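What the sleep diary can't tell you

Reading time: 5 minutes
Print | E-mail this item

1/26/23
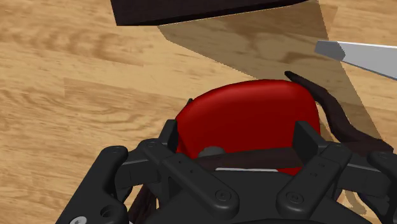

At the last reading group we spent most of the evening on a question I had hoped to get through in ten minutes. When a person says "I didn't sleep at all last night", and every instrument we have says that they did, what should we call the thing they have said? A mistake? A report of something the instruments miss? Tâm Võ, who had chosen the paper, thought the second. I went in thinking the first and came out thinking that neither of us had good grounds.

The background will be familiar to many readers. Some people with insomnia say they sleep far less than a recording suggests. The usual name for this is sleep state misperception, and I don't much like it. The word "misperception" settles the matter before anyone has looked. It assumes there is a fact (sleep, as scored from a recording) and a faulty view of the fact (the sleeper's). Perhaps so. But the scoring rules were agreed by people, for practical reasons, and they were built to sort the night into stages. Nobody drew them up to answer the question of what it is like to be lying there.

So far Tâm and I agree. Where we part is over what follows.

The paper argued that the sleeper's report should be treated as having authority. If I say I was awake, then in the sense that matters I was awake. This has a pleasing sound, and I can see why a clinician who has watched patients being told they are wrong about their own nights would be drawn to it. I still think it is a bad argument. The report is made in the morning. It is a memory, and a memory of a stretch of time in which very little happened, put together by someone who is tired and who may have good reason to expect the worst. We don't give that sort of authority to people's memories of a dull train journey. I can't see why a bedroom should be different.

Tâm's reply was that a train journey has landmarks and a night has none, so the comparison is unfair. I think that helps my side more than hers, but she would not have it, and we went on to the diary study.

The Ondoditz diaries

Some of you will have seen the Ondoditz study passed about on the mailing list. It asked 401 adults to keep a sleep diary for four weeks, with a wrist tracker worn for two of them. The headline was that the people whose diaries and trackers disagreed most were also the people who felt worst during the day, and that the diary was therefore "closer to the truth of the sleeper's night".

I have read it three times and I still can't find the step that gets from the first half of that sentence to the second. Suppose I feel dreadful on a given day. I sit down to fill in my diary and I am asked how long I was awake. Feeling dreadful is a good reason to put down a high number. The diary and the mood will then agree very nicely, and neither will have told us a thing about the night. The authors do mention this, in a short paragraph near the end, and say that it is "unlikely to account for the full pattern". It may be unlikely. I should have liked to see how they know.

There is also the question of when the diaries were filled in. The instructions said within an hour of waking. A footnote says that 29 people were left out for filling in several days at one sitting, which suggests that somebody was checking, and that is to the study's credit. But it was checked by looking at time stamps on an app, and the paper version had no time stamps. The paper diaries were kept in all the same. Vinh Diệp, who has run diary work of his own and is more forgiving than I am, says that every study has a hole of this kind somewhere and that one ought to ask how large it is. Fair enough. I asked, and the paper doesn't give the split between app and paper.

None of this shows that the sleepers were wrong. I want to be plain about that, as I was taken to be saying it at the meeting. If the diary can't be trusted to show that the person was awake, it can't be trusted to show that they were asleep and confused, either. And the tracker is worse. A wrist tracker measures movement. A person lying very still in the dark and worrying about the gas bill will look, to a wrist tracker, much like a person asleep.

A third option

Towards the end Vinh put forward something I have been turning over since. He suggested that we stop treating "awake" and "asleep" as the only two answers. Parts of the mind might keep going – planning, listening out, running over an argument – while other parts do what they do in sleep. The person who says "I was awake all night" might be picking out the part that kept going, and the recording might be picking out the rest. On this view nobody is mistaken, and there is simply more than one thing to report.

I like this better than the other two positions, and I distrust it for just that reason. It makes everybody right. A view that can take in any report and any recording, whatever they say, is not doing much work. For me to be won over, Vinh would have to say what sort of night it rules out. He said he would think about it. The Nghiêm papers on dozing, which he sent round afterwards, may help, though from a first look they lean heavily on waking people up and asking them, and we are back to asking.

One practical point. Several members who see patients said that the argument hardly matters in the clinic, because one treats the distress either way. I'm less sure. What a patient is told about their nights seems to me to be part of the treatment, and "you are sleeping more than you think" is a comfort to some and an insult to others. If we don't know that it is true, we might at least say it more slowly.

Next meeting

We meet again in March, in the upstairs room at Rollville as before. Tâm has agreed to open with a reply to the above, and has asked for longer than I had. The reading is the second Osow chapter, on memory for empty time. The first chapter can be skipped. Copies from Vinh in the usual way, and please read the footnotes this time.

Print | E-mail this item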